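Gray Cloth, White Table: Erasto Kioko on Plain Backgrounds

Erasto Kioko sews and hangs fabric backdrops from a shop in Gollbridge, and most of what leaves the building is gray.
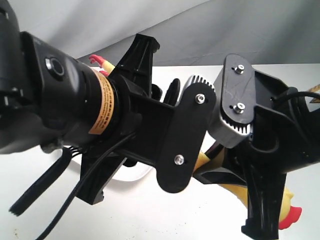 He started Sisitz as a curtain business. The sign still says curtains, and he still takes the occasional order for a bedroom or a church hall, but the backdrops passed the curtains a while back and he has stopped pretending they will switch places again.

"A woman came in with a piece of cardboard painted gray and asked if I could make that in cloth," he said. "She sold pottery. She had been using the cardboard for her pictures and it had gotten wet and curled up. I made her one, and then her friend wanted one. That was the whole marketing plan."

We talked on a Friday morning at his cutting table, which he cleared by pushing everything on it to the far end. He is a quiet man and answers most questions with his hands first, reaching for a piece of cloth to show what he means before saying it.

I asked why gray. He said people ask for black or white when they call, and he talks a lot of them out of it.

"Black picks up every thread and every bit of dust. If you own a cat, forget it. White is fine if you have good light and you iron it, and people don't iron it. Gray forgives you. A dark thing shows up on it and a light thing shows up on it."

He carries 3 grays, which he calls by the numbers on the bolts. The middle one sells best. The darkest was a mistake in an order from his supplier, Jarau, and he kept it when a customer saw it on the shelf and bought four yards. He says the names in catalogs are no use to him — a slate in one book is a dove in the next — so he mails out swatches and asks people to tape them up in the room and look at them at night as well as in the daytime.

The subject he had most to say about was folds. A backdrop can be hung flat or it can be hung with some fullness, and he has opinions on both.

"If you want flat, you need weight at the bottom and you need to pull it from the sides. It has to be really flat. Almost flat is the worst, you get one line running across on an angle and your eye goes right to it. If you can't get it flat, give up and let it hang soft. Soft vertical folds look like you meant it."

The diagonal line, he explained, usually comes from storage. People fold the cloth in quarters, put it in a closet, and then hang it by one corner before the other. The crease stays and the weight pulls on it. He sends every order out on a cardboard tube and asks customers to keep the tube. Many of them throw it away and call him later to ask how to get creases out.

His answer is a steamer, held on the back side, from the top down. An iron works too, on low, but he has seen shiny spots from irons that were too hot, and there is no fixing those. A spray bottle of water and a night on the rod will take care of light creases. For heavy ones he tells people to be patient and do it twice.

The tables came second. Customers kept asking what to put in front of the cloth, and he kept telling them to use whatever they had. Then his neighbor Đỗ, who builds kitchen cabinets, had a few white tops left over from a job that fell through. Kioko put one on a pair of trestles in the window with a gray backdrop behind it and sold both by the end of the week.

"I didn't plan to sell that one. It was display. The man wanted to take it with him right then, so I had to take the window apart while he waited."

Đỗ now cuts the tops to order. They come in 2 sizes, and Kioko would be happy with one. The larger is hard to get through a doorway, and he has had to drive out twice to help people who bought it without measuring. He asks about doors and stairs on the phone now.

A white top has its own problems. It shows coffee rings and pencil, and anything with a rubber foot can leave a mark if it sits in one spot for a long time. He wipes his down with a damp cloth and dish soap. He doesn't like the foam erasers, which he says take the finish off a little at a time, and a dull patch on a white table catches the light differently from the rest. Glare is the complaint he hears most. People put a lamp straight overhead and get a bright spot in the middle. Move the lamp, he tells them, or bounce it off the ceiling.

I asked where the cloth should end. Some photographers like to run it down and forward over the table in one sweep, so that there is no line at all. Kioko makes those as well, but he prefers a backdrop that drops behind the table and stops below the edge.

"Then you have a table and you have a wall. It's simple. You can wash the cloth without moving everything off the table. And you can spill something and it's only the table."

He recommends leaving a gap between the two, enough to get a hand through. With the cloth pressed against the edge, every bump to the table travels up into it and the folds shift. With a gap, the bottom can hang free, and from the front the line where cloth meets table still looks closed. He hems his backdrops deep so a chain can go in the bottom, the same kind he used for curtains.

Who buys them has changed since the pottery seller. He gets schools, people who repair watches, a dentist who wanted something behind a display of models. A lot of them put a backdrop up to hide a wall. A workroom wall collects hooks, outlets, calendars and old tape, and cloth covers it in ten minutes without anyone having to paint.

"They tell me it's for pictures," he said. "Then I go there and it's up all the time. They like working in front of it. It's calmer."

He has no wish to get bigger. There are 3 people at Sisitz counting himself, and one of them is part time. May was busy enough that he turned down a theater that wanted its stage curtains relined, a job he would have taken gladly in the early days. He sent them to a shop he trusts across town.

Before I left he measured a length for an order going out that afternoon. He pulled the cloth off the bolt, let it settle, then picked it up and let it settle again before he marked it. Cloth that has been rolled tight is stretched a little, he said, and if you cut it right away it comes up short once it hangs. He learned that on a set of living room drapes, and paid for the second set himself.

The chalk line went down, he checked it from both ends, and he asked me to hold the other side while he cut.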